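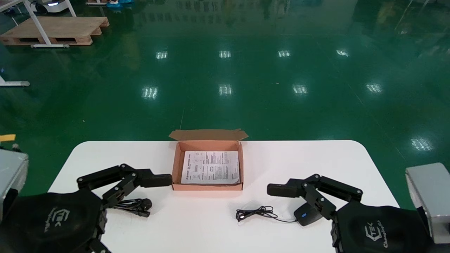 Vasilică Oprea says the river will look after itself if we only stop feeding it fertilizer, and I have been arguing with that sentence in my head all day, happily, because I think it's mostly right and I want it to be all the way right!

21st June. Longest light of the year and I used nearly every bit of it. Up before five, tea in the flask, down the track to the Mokness footbridge while the mist was still lying in the reeds. The meeting at Skemard hall went on so late last night that I'd slept maybe four hours, and I didn't care one bit.

I should get the meeting down before it goes fuzzy. The plan is for a strip of rough ground along both banks from the footbridge to Duggan weir, no plowing, no spraying, planted up with willow and alder. It would be 10 yards wide on the flat side and whatever we can get on the steep side. There are 26 landowners on that stretch if you count the odd corners, and every one of them got a letter. I'd pictured a shouting match. What we got was a long, good-natured grumble about fences, who pays for the gates, and whether cattle can still get down to drink. (They can, at two places, with stone laid so they don't churn the bank to soup.) The man with the maize field wanted to know about rats. Fair enough, I suppose.

Vasilică spoke near the end. He was on about nitrates and how the algae comes in thick as carpet by late summer, then dies back and takes the oxygen with it, and the small fish go first. I knew all that from reading but hearing it told about our own bends, the ones I swam in, gave me a proper shiver. Where I differ from him is the weir. You can clean up the fields as much as you please and the trout still can't get past Duggan when the water's low. So I stood up and said so, knees knocking, and got asked to write it up on two sides of paper. Me! 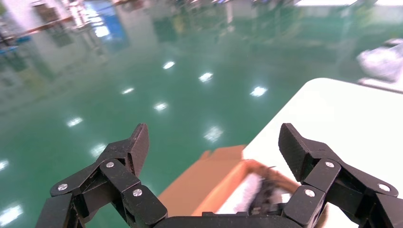
From the same day.

Anyway, this morning. Water clear down to the gravel above the bridge, a bit cloudy below where the Flustia brook comes in. It always is after rain on that side, but we haven't had any to speak of, so I want to go up the brook and have a look. Turned over a few stones in the riffle and found mayfly nymphs, lovely flat ones clinging on like mad, plus caddis in their little gravel coats. I could have stayed crouched there until lunch. My left boot leaks again.

Saw the kingfisher, or the back end of it. Blue streak, gone.

Sat on the bank afterward and made a start on my two sides. Wrote the first paragraph four times. I want to say that a fish pass doesn't have to be a great concrete thing, that a ramp of rocks laid down one side would do it, and that it ought to go in before the winter floods, so the work has to be settled well ahead of December. I can't draw for toffee but I did a sketch.

Ring the hall about the minutes. Ask Vasilică if he'll lend me his nitrate strips for the Flustia brook, and whether he wants to come along. Patch the boot, or give in and buy new ones.

Still light out as I write this, and the swifts are screaming over the roof.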